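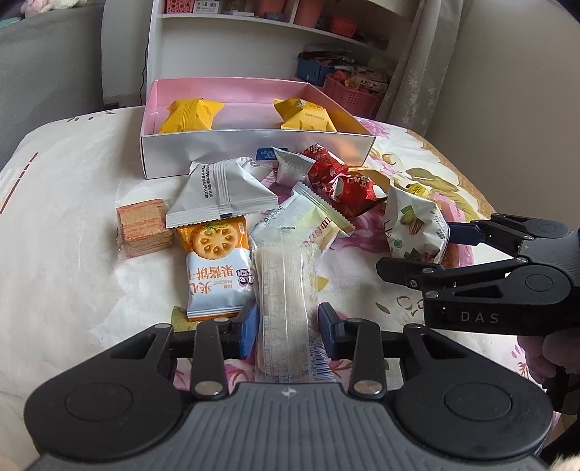 Las dos pinzas sobre el mantel de flores. Las mordazas de la más cercana quedan abiertas a ambos lados de un envase transparente.

EL ARTE DE COGER UN CARAMELO

En los laboratorios se agarran cubos. Cubos de color liso, con aristas limpias, puestos siempre en la misma marca de cinta adhesiva. Abilio Rivas ha agarrado muchísimos y no quiere ver uno más en su vida. «Un cubo te dice que sí a todo», me suelta mientras rebusca en una bolsa de dulces. «Una galleta envuelta te discute».

Rivas dirige las pruebas de agarre de Flulovero, un proyecto pequeño que compara pinzas para manipular cosas de casa, y llevo media mañana viéndolo trabajar con el mismo entusiasmo con el que otros ven el fútbol. El método tiene su gracia: en lugar de atornillar la pinza a un brazo y programarlo, la llevas tú en la mano. Aprietas, los dedos se cierran, una cámara montada encima graba lo que la pinza tiene delante. Así se puede saber en una tarde si un par de dedos sirve para algo, antes de gastar una semana en el controlador.

Me dejan probar enseguida. Voy directo a por los barquillos y aprieto demasiado. Crujido. Rivas apunta algo en el cuaderno y me pasa otra cosa más resistente, con una educación admirable.

El surtido está mejor pensado de lo que parece. Hay sobres tipo almohada, hinchados, que resbalan en cuanto los tocas por el centro. Hay una bolsita de frutos secos arrugada, que admite el pellizco casi por cualquier pliegue. Y luego está el envoltorio rojo y brillante, retorcido en las puntas o sellado con dientecillos, que para una cámara es un festival de reflejos. Los paquetes se pisan unos a otros, así que antes de agarrar hay que decidir cuál se puede sacar sin arrastrar al vecino. Yo arrastro al vecino casi siempre.

Tres mecanismos, una misma mesa

La comparación que ocupa a Flulovero desde septiembre enfrenta tres soluciones. La primera es la de eslabones articulados que se ve en estas páginas: brazos negros, pasadores plateados y un par de dedos que se juntan por la punta. La segunda, de Voren, lleva los dedos sobre una guía recta y cierra siempre en paralelo. La tercera es un prototipo de Buchanan con tres dedos blandos, precioso de ver en movimiento y bastante cabezota con los objetos planos.

Cada una tiene su carácter y da gusto notarlo en la muñeca. La de Voren es la más predecible: sabes dónde va a estar la punta en cada milímetro del recorrido, y con cajitas rígidas no he fallado ni una. A cambio, la guía sobresale por los lados y choca con todo en cuanto quieres meterla en un sitio estrecho. La de Buchanan se come las cosas redondas. Una mandarina, un ovillo, una pelota de goma, lo que le eches. Con un sobre tumbado se limita a acariciarlo.

La de eslabones queda en medio y, después de un rato, es la que no suelto. Los brazos tienen huecos y dejan ver lo que hay debajo, cosa que al principio tomé por un capricho de diseño y que luego agradecí cada vez que buscaba una esquina. Con los dedos bien abiertos cabe un paquete largo entre ellos y todavía sobra aire para corregir. Lo que pide es oficio: la punta describe un pequeño arco al cerrar, y si te acercas demasiado a la mesa los dedos tropiezan con el mantel. A los 15 minutos lo haces sin pensar. A los cinco, no.

«El arco me volvía loco», reconoce Rivas, que empezó en esto en 1999, ajustando ventosas en una planta de envasado. «Ahora lo uso. Te metes por debajo de la bolsa y el propio cierre te la levanta un poco. Con la guía recta eso no lo tienes».

La pelea de las almohadillas

Si el mecanismo da para una charla, las almohadillas dan para una cena entera. Sillow, un taller que fabrica piezas de repuesto para pinzas, les ha mandado muestras de varias durezas, y Rivas las va cambiando con un destornillador diminuto que lleva siempre en el bolsillo de la camisa. La dureza lo cambia todo. Con la más blanda, el dedo se adapta al pliegue del plástico y basta un cierre suave; con la más dura se nota mejor el momento del contacto, pero los envoltorios lisos se escapan hacia delante como una pepita de sandía.

La prueba larga consiste en 400 agarres por combinación, repartidos entre varias personas para que no gane siempre la mano más hábil. El paquete tiene que salir, aguantar en el aire y quedar donde se ha pedido. Si se abre el envoltorio, nulo. Los barquillos llevan su propia columna.

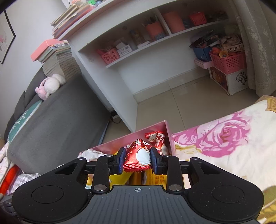

Un caramelo rojo entre las almohadillas azules, sobre la caja rosa abierta en el suelo.

El cambio de altura fue idea de Rivas y me parece lo mejor del protocolo. Sobre la mesa uno se acomoda, apoya el codo, encuentra su postura. Con la caja en el suelo hay que agacharse, la pinza entra desde arriba y la cámara pasa a ver media habitación: el sofá, la cama con su colcha de rosas, las estanterías, la cortina bordada. Para quien tenga que localizar después un caramelo en esas grabaciones, tanto estampado es un hueso. Y las casas son así.

Además están las paredes de la caja. En la mesa, el paquete que se escapa se va rodando y se acabó; dentro de una caja rebota, se arrincona y hay que ir a buscarlo a la esquina, el sitio donde la guía de Voren peor lo pasa. Probé las dos seguidas y la diferencia es enorme. Con la recta estuve peleando contra el cartón. Con la de eslabones pellizqué un caramelo por el centro, con el extremo del envoltorio colgando, y se me escapó un grito bastante poco profesional.

Coger con dos manos

Queda la modalidad que más me ha divertido, una pinza en cada mano. Una sujeta el montón o levanta la bolsa que estorba, la otra entra a por la pieza. Los primeros intentos son de comedia, con las dos chocando en el centro como dos personas en una puerta. Luego el cerebro reparte el trabajo y aparece algo muy bonito, una especie de cortesía entre izquierda y derecha que Rivas quiere enseñar más adelante a un par de brazos de verdad.

¿Y cuál compraría? Él se resiste a contestar hasta tener cerrada la tabla, con 21 combinaciones de dedo y almohadilla todavía por repasar. Yo no tengo tabla y puedo mojarme: para una cocina ordenada, la recta; para un frutero, los dedos blandos; para el cajón de los dulces de cualquier casa que yo conozca, los eslabones con la almohadilla más blanda que haya en la bolsa de Sillow.

Rivas me ofrece una galleta antes de irme. La cojo con la mano.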